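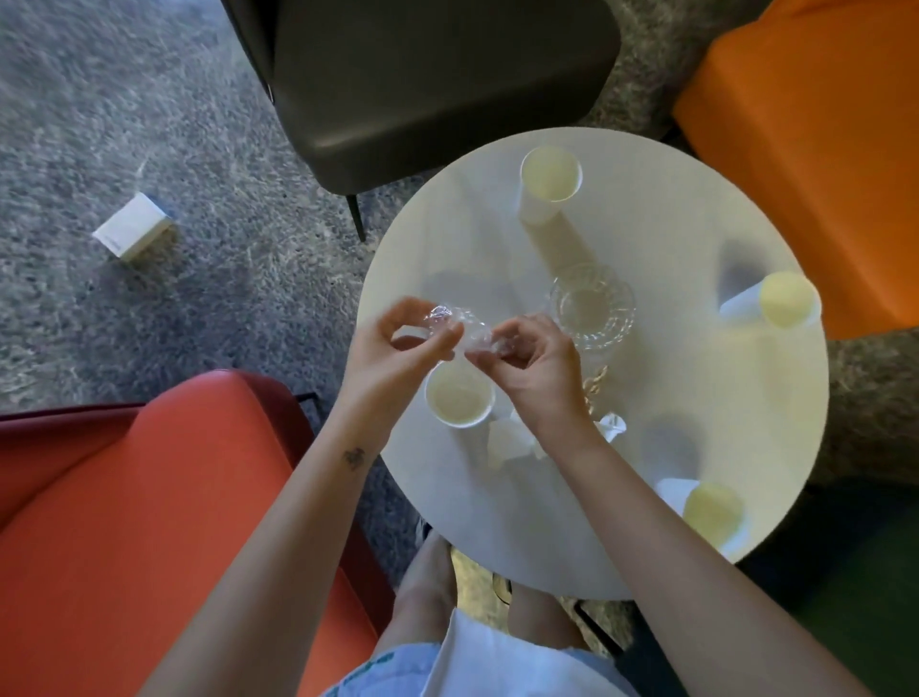
Where the Wrappers Go: Packaging Waste at the Break Table

Our group project looked at the thin plastic wrap that comes off things in the student lounge at Vembridge. We loved this topic from the start! Everyone crinkles up a wrapper, and then it's gone from your mind.

What we did

We picked the round white table with the four chairs and kept a log there for 10 days in March. Anything left on the tabletop went into one of two bags, clear plastic or paper (cups and napkins), and both bags got weighed after lunch on a Dekico kitchen scale.

What we found

The paper bag came to 1643 grams in total. We had guessed 2000, so not bad! The plastic weighed far less but filled its bag much faster, because crumpled wrap springs back open when you let go of it. Cups were harder to sort than we expected, especially with a little drink still in the bottom. On 6 of the days we had to pour out leftovers before weighing, and we forgot to do it on the first day, so that number is a bit high.

Next time

We want to try flattening the wrap first and repeat the log at a second table near the windows.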